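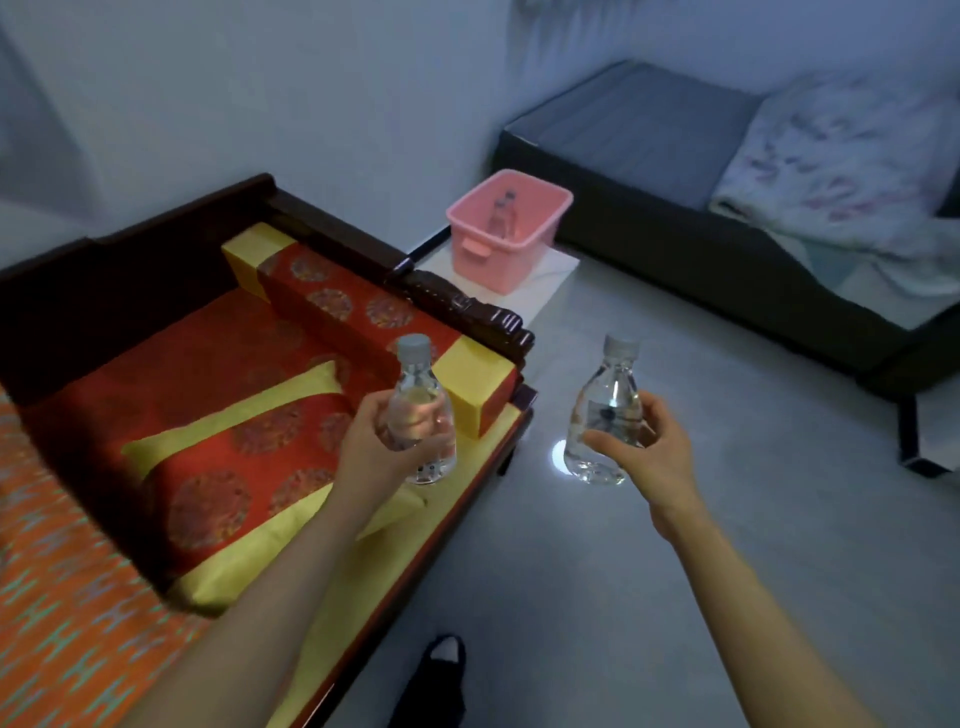
Skript Greifen und Manipulation, Blatt 9, S. 1

**Vergleich Greifer / Kopfkamera / Regler an Wasserflaschen**
Notizen zur Vorlesung, Do 16. Dezember. Übung dazu: I-seul Ban. Fragen zum Regler bitte an Myung-ja Yook, nicht an mich.

Stand: vorläufig, Tabelle unten noch ohne Streuung. Wird nachgereicht.

## 1 Aufgabe

Zwei volle PET-Flaschen, je eine pro Hand, aus einem Korb nehmen, halten, auf anderer Fläche absetzen. Klingt banal. Ist es nicht:

- Klares Plastik, klares Wasser -> Tiefenbild löchrig
- Wand gibt nach, Kraft hängt davon ab wie voll und ob der Deckel zu ist
- Etikett oft verdeckt, sobald die Finger drumrum sind
- zwei Arme gleichzeitig, Abstand zwischen den Flaschen klein

Blick von oben/vorn wie im Foto: linke Hand fasst eher unten um die Mitte, Daumen seitlich anliegend. Rechte Hand um die Mitte, Flasche leicht gekippt. Genau diese Kippung bitte merken, kommt bei 4 wieder.

Umgebung bei uns absichtlich Wohnraum, kein Labortisch. Heller Fliesenboden mit Glanzlicht, gemusterte Stoffe, dunkles Holz. Der Korb steht auf einem weissen Tischchen mit glänzender Platte, auch das mag der Tiefensensor nicht.

## 2 Was verglichen wird

**Greifer A: Clilura.** Zwei Backen, parallel, weiche Pads. Einfach, schnell, robust. Kontakt nur an zwei Seiten, Flasche dreht sich beim Anheben gern um die Backenachse.

**Greifer B: Lakness.** Fünf Finger, unteraktuiert (ein Motor pro Finger, Sehne). Umschliesst, dafür langsamer und mehr Verdeckung für die Kamera. Daumenstellung muss vorher festgelegt werden, nicht im Griff änderbar.

**Kamera:** am Kopf, schaut schräg nach unten. Handgelenkkamera hatten wir im Juli probiert, sieht nach dem Zugreifen nur noch Plastik. Rausgeflogen.

**Regler:** Muvska (Kraftregelung) gegen reine Positionsregelung mit festem Schliessweg. Beide mit gleicher Taktrate, 1000 Hz, sonst Vergleich sinnlos.

Arme in allen Läufen gleich. Bahnplanung auch gleich, hier nicht Thema.

## 3 Erkennung

Erst 2D, dann Tiefe. Reihenfolge wichtig!

1. Deckel suchen. Grau, matt, undurchsichtig, also der einzige Teil der Flasche, auf den man sich halbwegs verlassen kann
2. Etikett wenn sichtbar. Bei uns klein bzw. schmal, also unsicher
3. Achse schätzen: Deckelmitte + Kontur der Seitenwand
4. Tiefe nur vom Deckel nehmen, Rest aus Flaschenmodell ergänzen

Im Korb sind die Deckel gerade noch knapp unter dem Rand zu sehen. Reicht für 1, reicht nicht für 3. Annahme dann: Flasche steht senkrecht. Falsch, sobald eine am Korbrand lehnt.

Typische Fehler:

- Lichtfleck auf dem Boden durch die Flasche hindurch -> wird als Deckel erkannt (hell, rundlich). Schwelle auf Grösse setzen, nicht auf Helligkeit
- Hintergrundmuster wird in der Flasche gebrochen, Kontur wandert. Medaillons auf roten Kissen sind ein guter Härtetest, besser als jedes Schachbrett
- hintere Flasche im Korb teils verdeckt, Schätzung springt auf die vordere

Trainingsbilder: 4000, davon 795 mit mindestens einer Hand im Bild. Zu wenig. Wer in der Übung noch Zeit hat, bitte Bilder mit beiden Händen ergänzen und *verdeckte* Etiketten mit annotieren (eigene Klasse, nicht weglassen).

## 4 Griff und Kraft

Grundgleichung, zwei gegenüberliegende Kontakte, Flasche senkrecht:

`2 * mu * F_N >= m * g`

also `F_N >= m * g / (2 * mu)`, plus Sicherheit. Sicherheitsfaktor hier S = 2, in der Klausur immer angeben!!

Probleme:

- mu ändert sich stark bei Kondenswasser. Flasche aus dem Kühlschrank extra messen
- F_N nach oben begrenzt durch die Flaschenwand. Geschlossene volle Flasche hält viel aus, offene halbvolle fast nichts
- beim Kippen verschiebt sich das Wasser und damit der Schwerpunkt. Bei fast voller Flasche gering, bei halber deutlich

Kippung: greift man mit Abstand `d` zum Schwerpunkt und ist die Flasche um `alpha` gekippt, dann Moment um die Backenachse

`M = m * g * d * sin(alpha)`

Bei Greifer A muss das allein die Reibung der Pads aufnehmen. Bei B stützen die Finger verteilt ab, deshalb verträgt B schlechtere Griffhöhe. Tiefer greifen ist oft *schlechter*: Schwerpunkt über dem Griff, Gleichgewicht instabil, kleine Kippung wird grösser. Skizze an der Tafel, bitte selbst übertragen.

## 5 Beobachtungen aus den Läufen

| | Clilura | Lakness |
|---|---|---|
| Zugriff im Korb | eng, Backe stösst an Nachbarflasche | noch enger, Finger brauchen Platz |
| Halten, senkrecht | gut | gut |
| Halten, gekippt | dreht nach | stabil |
| Verdeckung Etikett | gering | stark |
| Absetzen | sauber | Finger bleiben am Etikett hängen |
| Positionsregelung | Wand beult ein | geht noch |
| Kraftregelung (Muvska) | deutlich besser | wenig Unterschied |

Heisst: der Regler bringt bei A viel, bei B wenig. Sehne gibt von selbst nach, die Mechanik erledigt da schon einen Teil der Regelung. Vorsicht aber mit dem Schluss "B braucht keine Kraftregelung". Haben nur eine Flaschensorte getestet.

Zweiarmig: Abstand der beiden Flaschen nicht unter Fingerbreite planen, bei B lieber mehr. Arme nacheinander aus dem Korb fahren lassen, parallel erst danach. Yook will das noch mit gemeinsamer Bahnplanung probieren, da gibts noch nichts.

Messprotokolle liegen im Ordner Shin (so heisst der Rechner im Praktikumsraum), Unterordner nach Greifer. Bitte nichts umbenenen, die Auswerteskripte hängen an den Namen.

## 6 Aufgaben

**a)** Mindestkraft F_N für m = 0,5 kg, mu = 0,4, S = 2. Rechenweg hinschreiben.

**b)** Wie ändert sich das Ergebnis bei halbem mu? Was macht die Flaschenwand dazu? Zwei Sätze reichen.

**c)** Moment M für d = 3 cm, alpha = 15 Grad, Masse wie in a). Dann dasselbe für alpha = 30 Grad.

**d)** Deckelerkennung: ein Kriterium vorschlagen, das den Lichtfleck auf dem Boden ausschliesst *ohne* Tiefenbild. Begründen.

**e)** Eine weitere Zeile für die Tabelle oben überlegen und sagen, wie man sie misst. Kein "Zuverlässigkeit" ohne Definition bitte.

Abgabe in der nächsten Übung bei Ban, handschriftlich ok. Zu zweit ok, zu dritt nicht.

Noch offen fürs nächste Blatt: Schlupferkennung, taktile Pads, evtl. Glasflaschen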